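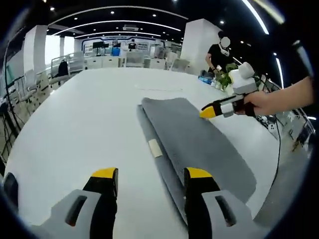 工单：开放日演示台，折布演示右手夹爪间歇无响应

提交人：Rohani Harahap
项目：Skiseo 手持夹爪演示
地点：Grandbridge 办公区，开放式大厅
优先级：高（July 开放日前须关闭）
状态：已解决，留观

问题描述

开放日的折布演示由一个人双手各持一把夹爪，在白色长桌上把一块灰色布料对折、压平，再换一个方向折一次。彩排时右手夹爪在夹住布角之后会失去响应，手柄扳机按下去，软件界面上的开合数值不动，过一会儿又自己恢复。左手夹爪没有出现过同样的情况。

彩排一共走了 5 遍流程，3 遍出现故障。故障出现的位置比较集中，都在右手伸向布料远端的时候。近端操作没有复现。

软件没有弹出错误，只在日志里留下设备断开和重新连接的记录。参观者看不到日志，但能看到大屏上右手的画面停住，讲解的人只能停下来等。

环境

夹爪：Skiseo 手持款，左右各一把，指尖为黄色垫片
采集主机：放在演示桌旁，Drasent 提供
采集软件：现场版本，与实验室一致
布料：灰色，毛毡手感，边上贴有小标签，用来统一摆放方向
连接：两把夹爪各走一根线，线从桌子侧面下垂到主机

处理记录

14:10 Rohani Harahap
先按常规做了一遍：软件退出重开，主机重启，两把夹爪重新校准零位。重启后第一遍流程正常，第二遍在折远端布角时右手又断了。校准文件没有问题，开合范围和出厂记录对得上。

14:25 Rohani Harahap
把左右两把夹爪的接口对调，夹爪和线不动，只换主机上的插口。故障仍然跟着右手走，原来左手那个插口接上右手夹爪以后一样会断。主机插口基本可以排除。

14:40 Drasent 支持
收到日志。断开记录之前没有供电告警，也没有温度告警，固件层面看不出异常。请确认：
一，故障时夹爪上的指示灯是否熄灭；
二，线缆是否有受力，特别是靠近接头的一段；
三，是否使用了延长线。
固件暂时不要升级，先把线的问题查完，免得两个变量混在一起。

14:55 Rohani Harahap
回复如下。
一，指示灯会灭一下再亮，时间很短，要盯着看才能发现。
二，线有受力。右手往桌子远端伸的时候，线会被带起来，接头那里能看出在往下拽。
三，用了延长线，左右各一根，是为了把主机移到桌子侧面、给参观者让出位置才加的。在实验室里主机就在操作者身后，没有加过。

15:05 Drasent 支持
请把右侧延长线换掉，先用原配线直连测试。如果长度不够，可以临时把主机挪近。测试时请故意把手伸到最远，再轻轻晃动接头。

15:30 Rohani Harahap
主机挪到右侧桌边，右手夹爪直连。连续走流程，没有断。伸到最远、晃动接头，指示灯一直亮着。

然后把原来那根延长线接回去，不折布，只晃动接头，指示灯马上灭。换一根新的延长线，晃动不灭，但接头处用力往下拉还是会灭一次。

判断：旧延长线接头松动是主要原因，走线受力是次要原因。两处都要处理。

15:45 Rohani Harahap
关于夹取动作另外记一条。查线的时候发现右手黄色垫片上沾了布料的毛絮，夹布角时会打滑，操作的人就会下意识多往前推，线也跟着绷得更紧。垫片已经用无尘布擦过，打滑情况好转。这块灰布用久了会掉毛，建议备一块新的，每场之前擦一次垫片。

16:10 Ndlovu 现场布置
主机可以留在右侧桌边，但是参观路线要改。原来参观者从右边绕过桌子，现在右边有设备和线，人走过去容易碰到。我们把路线改到左边，讲解的人站在桌子对面，正对操作者。桌上的绿植和瓶子往远处放，不占折布的区域。

线从桌边垂下来的那一段会在桌腿上固定一次，给手的活动留出余量。地面上的部分盖线槽。

16:20 Rohani Harahap
同意改路线。有一个要求：固定点不要离夹爪太近。之前试过把线扎在桌沿，手伸到远端时余量不够，效果和没有固定一样。请扎在桌腿中段，扎好以后让操作者双手伸到桌面最远处试一下，线不绷紧才算合格。

16:50 Ndlovu 现场布置
已扎好，按上面的方法试过，线不绷。旧延长线从现场撤走，贴了故障标签，放在 Skiseo 的设备箱里。

17:15 Rohani Harahap
重新彩排，按正式流程走，包括讲解和参观者上手体验两个环节。右手夹爪全程没有断开，日志里没有新的断开记录。大屏画面正常。

上手体验环节由两位同事扮演参观者。没有用过夹爪的人动作幅度比较大，会把手腕翻过来，线会绕到前臂上。这不影响连接，但是放下夹爪时容易把线带到桌面上，压住布料。讲解词里加一句提醒：放下时夹爪朝前，线留在身体外侧。

根因

右侧延长线接头松动，手伸向桌面远端时线缆受力，造成瞬时掉线。软件与固件未发现问题。

处理措施

撤下旧延长线，右手夹爪改为原配线直连主机。
主机移到右侧桌边，参观路线改走左侧。
垂线在桌腿中段固定，地面加线槽。
垫片每场前清洁，备用灰布一块。
左手侧延长线也一并更换，旧的同样贴标签。左手没有出过故障，但两根是同一批。

开放日当天检查单

开场前 22 分钟开始检查，由值守的人按顺序做：

1. 主机开机，确认左右夹爪都在设备列表里。
2. 两把夹爪各开合一次，看界面数值是否跟随。
3. 双手伸到桌面最远端，看线是否绷紧。
4. 晃动右手接头，看指示灯。
5. 擦垫片。
6. 摆布，标签一侧朝左。
7. 完整折一次，确认大屏画面。
8. 两把夹爪放回桌面近端，朝前。

如果演示中再次掉线，先不要重启软件。操作者把手收回近端，等设备自动重连，讲解的人继续介绍夹爪的结构。重连后从当前一折接着做，不用重新摆布。自动重连失败的，换备用夹爪，备用夹爪放在主机旁边，已经校准过。

遗留问题

断开时大屏画面停在最后一帧，没有任何提示，值守的人不容易第一时间发现。已向 Drasent 提出，希望在操作界面上加一个连接状态标记，参观者看的大屏不用加。

Drasent 支持回复：可以加，本次开放日之前来不及，放到下一个版本。当天请值守的人把日志窗口开着，放在主机自己的屏幕上。

Rohani Harahap：收到，日志窗口写进检查单第 1 步。工单保持留观，开放日结束后没有新的断开记录就关闭。

附加说明：两根旧延长线不要再拿去别的台位用，Skiseo 那边要带回去拆接头检查，结果会补在这张工单下面。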